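Section 4. Setting up the folding table and the sort bins

Read 4.1 before you unpack any laundry. The rest you can do as you go. Written for the Lanen table at Clarkden, works the same at Eldale except the power strip is on the other side.

4.1 Clear and wipe the top

1. Take everything off the table that isn't a bin. Cups, tape, phones, all of it.
2. Wipe with a barely damp cloth, along the grain. No spray straight on the wood.
3. Dry it with a second cloth. Let it stand 4 minutes before fabric goes down.
4. Run a hand along the black rail. Anything rough will snag a knit. Report it, don't sand it.

CAUTION: No bleach wipes on the top or near it. One drip will mark a dark towel and there's no getting it back.

NOTE: Plants can stay if they stand clear of the bins. Water them somewhere else.

4.2 Place the teal bin

1. Teal bin goes on the left. Long side parallel to the table edge.
2. Check the inside for lint and loose threads. Wipe if needed.
3. Leave a hand's width between the bin and the rail.
4. Put the clothes in loose. Don't press them down. A heap above the rim is OK as long as nothing hangs off the table.
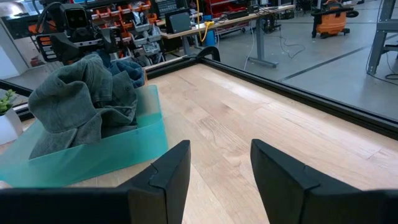
5. Keep the right half of the top free for spreading things out. If you end up folding on your lap the bin is too far over, shift it back.
6. Check pockets and do up buttons now, before anything gets folded. Open buttons catch on towels.

NOTE: Thick knits take up most of a bin by themselves. If you have more than 2 hoodies, do them in seperate loads.

4.3 Towels first

Towels before clothes, always. They are big and they shed.

1. Take one towel out, set it down to the right of the bin.
2. Find two corners. Lift, shake once, away from the other bins.
3. Lay flat. Smooth from the middle outward.
4. Fold in half the long way, then in half again, then in thirds.
5. Hem side in, fold side out.

If the towel stands up in a peak or bunches at one end, don't fight it. Pick it up by the corners and start at step 2 again.
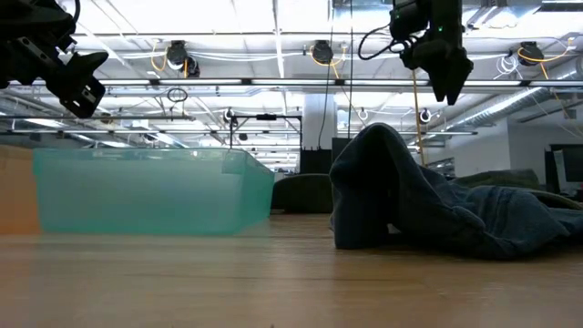 6. Brush the lint off the top with your hand before the next one.
7. Finished towels go straight to the shelf. Don't stack them on the table, you'll need the room.

CAUTION: Warm towels from the dryer hold creases. Let them cool spread out, and don't leave them in a closed bag.

Hye-jin Gil's tip: for a towel that has gone stiff, shake it three or four times and fold it loose. Tight folds make it worse.

4.4 Two bins, clothes

Use both bins for this part. Teal for tops, orange for everything else. The labels on older Ko bins may say something different, ignore them.

1. Orange bin goes to the left of the teal one, end to end, no gap to speak of.
2. Sort by weight of fabric first, color second. Heavy on the bottom.
3. Fold sleeves in behind the body. Hood down flat over the back.
4. Fold bottom up to the collar, once. Twice for larger sizes.
5. Last pieces can sit across the top if the bins are full. Tuck loose folds in before you carry anything.

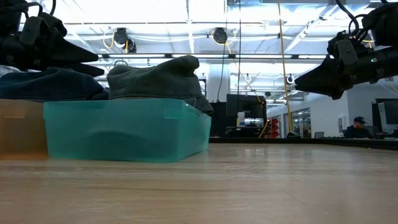
Fig. 4-3. Dark blue and gray-green garments on top of the bins.

6. Carry one bin at a time. Two hands, under the base, not by the rim.

NOTE: The plastic gets brittle in a cold store room. Bring bins in the evening before if it's January.

4.5 Quick fixes

Bin slides on the top: base is damp or dusty. Wipe both.
Static on knits: damp hands, or leave the piece out for 13 minutes and try again.
Pile keeps tipping: heavy items too high up, redo from 4.4 step 2.
Lint on dark clothes: you skipped 4.3 step 6.
Bin cracked: take it out of use, dont tape it. Spares are on shelf 37, bottom row.

Questions about the bins go to Jae-hoon Joo. Questions about the table go to the front desk.

Rev. 2025-11-23. Replaces the sheet taped to the inside of the cupboard door, please take that one down.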